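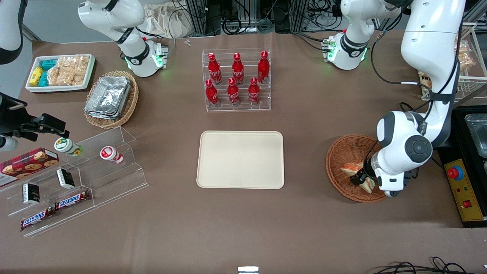 My question is about how to score partial successes when you train a two-arm setup on long tray-filling tasks. We're a small group and we've been collecting teleoperated demos for a snack-serving task, and I'm so excited about how far it has come since January! The table is deliberately busy. There are Coca-Cola bottles on a two-tier stand, Snickers bars on a stepped clear shelf, packaged crackers in a tray, and bread that has to come out of a round wicker basket, which is where the left gripper is with two triangular slices. The goal is always the same: put the requested items on the cream-colored tray in the middle. We call the task set Pluletti, and the policy we train on it is Tindinow.

What I want to test is whether mixing in "recovery" demos helps. Those are short recordings that start from a bad state (bottle lying down, bread half out of the basket) and end in a good one. I have 143 full demos plus 30 recovery clips. Training with the clips looks better to me when I watch it run, especially on bread, but my success rate barely moves. I only count a run as a success if every requested item ends up on the tray. Am I measuring the wrong thing, or am I fooling myself because I like the idea?

Things I've tried so far:
Same training steps for both versions, same cameras, same learning rate.
9 evaluation runs per version.
I reset the table by hand between runs, from memory.

Any pointers welcome, including "go read this first."

Lorraine Fothergill

3 answers

Answer 1 (accepted)

What a fun task, and bread is a great pick because it punishes a sloppy grasp right away. I think you have a measuring problem and a sample problem, and both can be fixed in a week or so.

Measuring first. All-or-nothing success on a long task throws away nearly everything you learned from the run. If the policy gets the bottle and the bread and then drops the candy bar, that scores the same as a run where the arms never moved. Break each run into stages and score every stage for every item: reached it, grasped it, lifted it clear, placed it on the tray. Write the rules down before you watch any video and don't change them halfway. Decide now what happens when bread hangs over the rim of the tray.

I'd also add one number just for your idea: of the times the policy got into trouble, how often did it get out again? If recovery clips do what you hope, that is where it will show up. Full-task success can stay flat for a long time while that number climbs, because some other stage is still killing the run. Keep reporting full-task success next to it, though, or people will wonder.

Now the sample. Nine runs per version is too few to see anything but a huge gap. One lucky run moves your rate by 11 points! Go for 30 each if you can stand it. Alternate the versions (one run of A, one run of B) so that a drifting camera or a tired gripper pad hits both equally. If you can get somebody else to pick the version and keep it from you until scoring is done, even better. You say yourself that you like the idea, so blind scoring is well worth the hassle.

And please stop resetting from memory. Save a still from the start of each layout and overlay it half transparent on the live view, then nudge things until they line up. It takes me a minute or two per reset and it cleaned up my results more than any training trick I've tried.

One more check: your clips add data as well as recovery. Train a third version with the same amount of extra footage of ordinary, clean picks. If that one does just as well, you've learned that you needed more data, and that's a perfectly good result too.

Comment: This is gold, thank you!! I hadn't thought of the third version at all. Collecting the clean picks tomorrow. – Lorraine F.

Comment: Does the overlay work for soft bags? Ours never go back in the same shape.
Comment: Not really. I match the outline and let the wrinkles be random.

Answer 2

Seconding the stage scores. We did something close to this on our Thaler rig, folding and bagging, and went with 3 points per item. Look at the bread separately from the bottles when you plot it. Averaging over items hid our whole effect.

Also check how your sampler treats the short clips. If it picks a demo first and then a time step inside it, a short clip gets seen far more per frame than a long one. If it picks over all the frames at once, the clips nearly vanish. Either one can explain a flat curve. Ours was the second, and bumping the weight up made the arms retry grasps the same day, which was a lovely thing to watch.

Answer 3

Have you tried Lukano? It does the evaluation sheets for you. Not sure if it handles two arms. Otherwise just collect more demos, that always worked for me.

Comment: Doesn't answer the question about recovery clips.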